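Protier Wedge Finger Set, for parallel grippers

Home / Grippers and fingers / Fingertips / Protier Wedge Finger Set

Part number: 2327
Supplied as: matched pair, with screws and one spare of the screw you will drop
Availability: in stock, ships from our own shelf
Trial: yes, see Try before you buy

What it is

A pair of long, tapered fingers for a two-jaw parallel gripper. They replace the blunt pads your gripper came with, which were designed by someone who had only ever been asked to pick up a cube.

The Protier set is narrow at the tip and wide at the root. The narrow bit gets down into a bin or in beside the wall of a basket. The wide bit is there so the narrow bit doesn't wander about. If your work is mostly cubes, keep your old pads and your money. We sell a very nice cube pad for about a third of the price and will happily point you at it.

Who buys it

Mostly people doing bin and basket work on a tabletop: sorting, tidying, kitting, putting things in one container and then, for reasons of research, taking them out again. Also a fair number of people who bought the Salian soft fingers first, liked them for a month, and then tried to pick up a washer.

How we compare fingers

We got tired of fingertip comparisons done on a bare bench with one object at a time. Every finger on the market looks brilliant under those conditions. A pair of kitchen tongs looks brilliant under those conditions.

So our comparison table is a mess, on purpose. Plastic baskets with slots in the sides, because slots catch fingertips. A tall bin beside them, because sooner or later the arm has to reach over something and come down straight. A few things standing upright nearby, waiting to be knocked over. Two arms over the lot, so a finger that is too long can have an argument with the other arm.

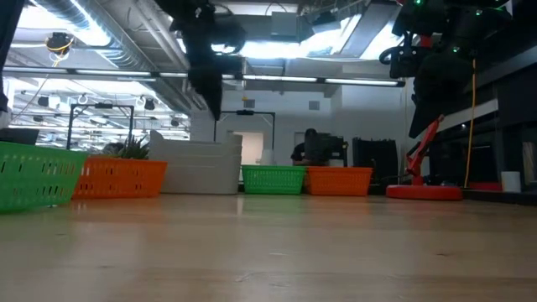

Two arms over the basket table, with the grey bin in the middle of the row.

Each finger set does the same routine on that table. Reach into a basket, pick, lift clear of the rim, cross the bin, place. A run is 126 picks, and we don't throw out the bad ones. If a finger hooks the side of a basket and takes the basket for a walk, that is scored as a miss, no matter how tidy the pick was up to then.

We compared three sets this time round: the Protier wedge, the Salian soft finger, and the Liltavex flat pad. Same gripper, same force setting, same program apart from the tool length.

Protier wedge: 11 misses in the run. Most were at the basket rim on the way out, with a handful of thin items that slid down the taper and off the end. Best of the three in the bin corners by a good margin. Worst of the three on anything round and shiny.

Salian soft finger: more misses overall, nearly all of them on small hard parts. Lovely on fruit, cups and anything with a handle. Forgives bad aim. It does pick up dust, and after a day on the table it looks like something found behind a couch.

Liltavex flat pad: very consistent as long as the object is in the open. Put the same object against a wall and the pad simply can't get behind it, and it will keep trying with great dignity until you stop the program.

None of them won everything, which is annoying for us, as it would make a shorter page.

What the wedge is good at

Getting between an item and the container it is leaning on. Picking one thing from a row of things standing close together. Coming straight down into a deep bin without the root of the finger touching the rim first. Pinching flat stuff by the edge, provided the flat stuff has an edge to speak of.

What it is bad at

Round, smooth and heavy, all at once. The tips have a small contact patch and a full drink bottle knows it. You can add the grip sleeves (sold separately, sorry) and that helps, though the sleeves thicken the tip and you lose a bit of what you paid for.

Slotted baskets also need some care. The tip is thin enough to go into a slot, and if the gripper then opens, you have a basket attached to a robot. Leave a finger's width between your approach path and the basket wall and you will be right most of the time. If your baskets have slots on a slant, leave a bit more. We use slotted baskets ourselves and have developed feelings about them.

They are also not for cutting, prying, scraping or levering. We know they look like they would be good at levering. The warranty has a whole paragraph about how good they look at levering.

Fitting

Takes about as long as making a cup of tea. You will need the hex key in the bag.

Park the arm somewhere you can get at the gripper and switch off gripper power at the controller. Take off the old pads and put them in the bag the new ones came in, so you can find them again. Seat each wedge with the flat face inward and do up both screws loosely. Close the gripper by hand until the tips meet, square them up, then tighten.

Power up and run the gripper open and closed a few times with nothing in it. The tips should meet evenly along the whole of the flat. If they touch at the very end first, back the screws off and have another go.

Then change the tool length in your controller. Please change the tool length in your controller. The wedge is longer than nearly every stock pad, and an arm that believes it still has short fingers will introduce the new ones to the table at working speed. Most of the returns we see under part 2327 have a flattened tip and a short note saying the part was faulty on arrival.

Two-arm setups

If you run two arms over one table, check the reach of both with the new fingers on before you load a program. The extra length eats into whatever gap you left between them. We also suggest looking at where your cables hang. A cable that cleared a short pad with room to spare may not clear a long wedge when the wrist rolls over, and you want to learn that at crawl speed.

You can mix sets. We quite like a wedge on one arm and a soft finger on the other – one to dig things out and one to hold them nicely. It does mean two tool files, and sooner or later somebody will load the wrong one on the wrong side. Label them with something better than "new" and "new2".

Camera notes

The fingers are dark and have a dull finish, so they don't throw much glare back at an overhead camera. The table is another matter. A semi-gloss tabletop under bright tubes will give you white streaks that a vision system can take for the edge of something. Dim the lights, tilt them, or put down a mat.

If your camera sits on the wrist, expect the wedge to take up more of the view than a stock pad did. You may need to redo your mask. If the camera is fixed off to one side, you should find the narrow tip easier to see past than a square pad, and we hear this from people who bought the set for quite different reasons.

Controllers

Works with anything that drives a parallel gripper, as the fingers are lumps of shaped material and have no opinions about software. We keep ready-made tool files for the Goltovlow controllers and can email them with your order. For other makes we supply the measurements and our sympathy.

Force settings: start low. The small tip puts all the squeeze in one spot, so a setting that was gentle with a wide pad can leave a dent with the wedge. Go up one step at a time on something you don't mind ruining.

Wear and spares

Tips wear from the end back. When the flat looks rounded, or when you start missing thin items you used to get, swap the pair. Always swap both. A new finger opposite an old one closes crooked and you will spend an afternoon blaming the calibration.

Replacement tips: part 1147, sold in pairs
Grip sleeves: ask for the thin ones unless you have a reason
Spare screws: free with any order, just leave a note at checkout

Clean with a damp cloth. Skip the solvents. If there is tape residue on the tips, we won't ask what the tape was for.

Try before you buy

We lend out a trial pair for two weeks. You pay the postage one way and we pay it back the other. Trial pairs have been around a bit and may have small marks, none of which affect the grip. Use them on your own objects in your own containers, because our baskets are not your baskets and our results will only get you so far.

The trial box comes with the hex key, the measurements and a printed score sheet. The score sheet has a column headed "other", and it is the first thing we read when the box comes back.

Returns

Unused sets can come back within the month for a full refund. Used sets can be exchanged for the Salian or Liltavex fingers if the wedge turns out to be wrong for your work, less a fee for the tips. Flattened tips are not covered. See Fitting, second last paragraph onwards, and check your tool length.

Related items

Salian soft finger, pair
Liltavex flat pad, pair
Cube pad, pair
Goltovlow tool file pack, by email
Table mat, matte, cut to size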